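What Is a VIN? The Secret Number on Every Car
Kids' Corner – Aug 13, 2019
by Tzu-hsuan Hsiao

Quick one today. Cars have names, right? Like the Harnico your aunt drives. But there could be thousands of cars with that same name, same color, same everything. So how do you tell one from another?

With a number. A long one. It's called a VIN.

VIN stands for Vehicle Identification Number. (So "VIN number" means "number number" if you think about it. Grown-ups say it anyway.) Every new car gets its own. No two the same. Kind of like a fingerprint, only with letters.

What's in it?

A modern VIN has 17 characters. Letters and numbers mixed up. But never the letters I, O or Q – too easy to mix up with 1 and 0.

The first part says who made the car and where. The middle part says what kind of car. Engine, body shape, stuff like that. Then one special character called the check digit, more on that in a sec. Then the model year, the factory, and last a number for that one car.

Say the Bhuiyan factory builds a batch of 1,154 little vans. All the same van! The first bits of the VIN match on every one. The end bits don't.
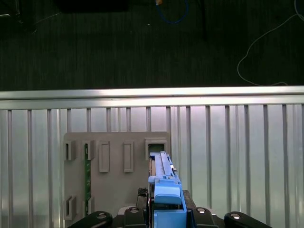
A light-blue plastic part, held upright by a gripper.

The check digit

This is the sneaky part. Say somebody types in a VIN and hits a wrong key. Oops. How would the computer know?

Cars sold in the US and Canada have a check digit in spot number nine. The computer turns every letter into a number, multiplies, adds it all up, then divides by 11. What's left over should match the check digit. If the leftover is 10, they use an X. Doesn't match? Somebody made a mistake. Try again.

Where do I find it?

Ask a grown-up first. Then look thru the windshield, down low on the driver's side. There's usually a little plate on the dashboard. Also try the sticker by the driver's door. And it's on the car's papers, like the registration.

Don't post somebody's VIN online. Just look.

So what's it good for?

Used cars, mostly! When your family buys one, it already had a life before you. Maybe it was in a crash. Maybe it had 2 owners, maybe five. You can't tell just by looking at the paint.

But repair shops, state offices and insurance companies may write things down with the VIN. A history report pulls those notes togehter into a list. Like this made-up kid version:

May: sold to first owner in Suketham
Next spring: oil change, 3,000 miles
After that: bumper fixed
Later: sold again

The list only has what somebody reported. If a fender got fixed in Grandpa's driveway, it might not be on there. So people get a mechanic to check the car too, and they take it for a drive.

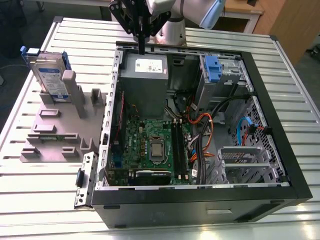 Try it yourself

Make a VIN for your bike. Pick 14 characters, or 17 if you want the real length. First letter is the maker – E for Esier, say. Then the color. Then the number of gears. Then the year you got it. Fill up the rest however you like. No I, O or Q!

Swap with a friend and see if they can work out what your bike is like, just from the code.

Words to know

Odometer – the counter that shows how far a car has gone.
Registration – the paper that says a car is signed up with the state.
Title – the paper that says who owns it.
Check digit – the character that helps catch typing mistakes.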